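Zuvania workroom — the big table
Posted 7 March 2023
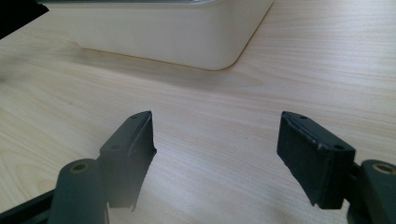
The tabletop, light wood. More of the room to come.

Quick page, just getting this up before the weekend. People keep asking about the table so it gets its own gallery. Will add the shelves and the sink corner when there's time, probably May.

Came out of the old Radulović shop when they closed up. Paid 100 for it, plus the van. Legs had to come off to get it up the stairs, one bolt is still not the right bolt. Doesn't wobble unless you lean on the window end — so don't lean on the window end.

Been sanded twice since it got here. First time too coarse, second time fine. Finish is the Jenix clear, two coats, thin. Wanted to keep the color light and the other stuff we tried on the underside went orange. It's still orange under there if you want to look.

What it gets used for: cutting, sorting, packing orders, lunch. Glue only with a mat down. Same for anything with ink. Mats are in the tall cupboard, bottom shelf, the big one has a corner missing but its fine for most things.

Cleaning is a damp cloth and then a dry one. No spray. Somebody used the kitchen spray last year and it left a cloudy patch that took a whole afternoon to get out. Cups on coasters please, coasters are in the drawer with the tape.

The room itself: door code is the same, heating comes on at 7. Booking sheet is back on the wall now that the online one died. There's 22 slots a month, put your initials and wether you need the whole table or half. Half is from the seam to the door side.

Lamps are from Zotetti, secondhand, bulbs are the screw kind. Spares in the same drawer as the coasters. If you use the last one write it on the sheet.

Still looking for two stools that match the height. If you have any going, leave a note at the desk downstairs. More pictures soon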